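Print this page | E-mail this page to a friend

Maihi Music Help > Festivals and sessions > Playing in groups

Tuning two sets of smallpipes with a fiddle for an outdoor set

Posted by Elsie Pryor

We have a slot at a small folk festival in May, outdoors, on a covered stage with open sides. The group is two sets of smallpipes in A, a fiddle and a low whistle. Indoors we get on fine. Last year we played outside in the evening and the drones wandered so much in the first set that the fiddler stopped playing in one tune and waited for us.

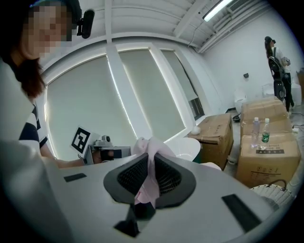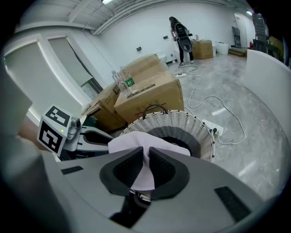
Both sets have cane drone reeds and plastic chanter reeds. One is a Stirkus set bought second-hand, the other was made by a local man who has since retired. We have 9 tunes in the set and no long gaps between them, and the organisers give us 5 minutes to get on and settle. There is no proper warm-up room, only a tent behind the stage.

What I would like to know is whether we should tune in the tent or wait until we are on stage, and whether it is worth changing to synthetic drone reeds before then. Also, should the fiddle tune to us or should we all tune to a meter? We have always used the fiddle as the reference.

Posted by Ander

Tune in the tent and then again on stage. The first one gets you close and the second one is short. If you leave it all to the stage you will use up your time on the bass drones and have nothing left for the chanters.

Play for a good while before you tune at all. Most people blow up the bag, tune straight away, and then wonder why it has moved by the third tune. With bellows it moves less than with mouth-blown pipes, but it does still move, mostly with the temperature. An evening in May can drop quite a bit between the first tune and the last.

The order I use for two sets together:

Set one chanter to the meter on the A and leave it alone.
Tune that set's tenor drone to its own chanter, then the other drones to the tenor.
Shut those drones off. Bring in the second chanter and match it to the first.
Tune the second set's drones to the first set's drones, with both chanters stopped.
Fiddle and whistle last.

The fiddle should come to you. A fiddler can move a string in seconds and you can't move a chanter reed in seconds. If the pipes have settled a little sharp of 440, let them sit there and have the others follow. Check the low whistle has a tuning slide, as some of the cheaper ones don't.

On the reeds, I would not change anything this close to a booking. New reeds need weeks of playing in and you may find the pressure is different from what your arm is used to. Try them in the autumn.

Put two slow tunes somewhere in the middle and have one set drop out for one of them. Whoever isn't playing can listen and tell the other what has drifted.

Posted by Sundard

get the synthetic ones, i changed and never looked back. 70 for the set of three when i bought mine, more now i think. cane is lovely in the house but no good in a field

Posted by Elsie Pryor

Thank you both. We will keep the cane for this one and try the order Ander gives at the next practice. The whistle does have a slide. I hadn't thought of shutting the first set's drones off while the second chanter is matched; we have been doing it with everything going at once, which may be half the trouble.

We use cookies to remember your login and your page settings. Accept | Change settings

Contact Maihi Music Help | Copyright Maihi Music Help and the posters named | Back to top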